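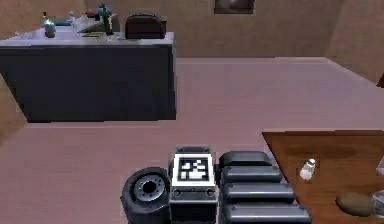
Simulated kitchen, view from the robot, with the island and toaster across the room and the wooden table on the right.

Hi Sem,

February update on the Irkulo teaching work, and it's been a good month! We now have 49 usable demonstrations in the kitchen out of the 70 we promised Carnegie, all driven by remote control. I did most of the driving myself (my thumbs are sore) and I'm finally getting smooth at backing up near the table without clipping a leg.

The small white bottle on the table is our main practice object for now. The task is plain: drive up, reach, grasp, lift, carry it over to the island. Grasping goes fine. Driving with the arm out is where I lose most runs, and I threw away 5 last week because I stopped halfway to think, and the robot would happily learn to stop and think too.

Money: we've spent 2,569 dollars so far, mostly on computer time, plus a second controller after the first one started drifting to the left.

Next up is the Gernudby kitchen layout, which has a narrower aisle. I'd like another person driving for part of it so the robot doesn't only pick up my habits. Could you ask whether Skondport can lend us someone for a few afternoons?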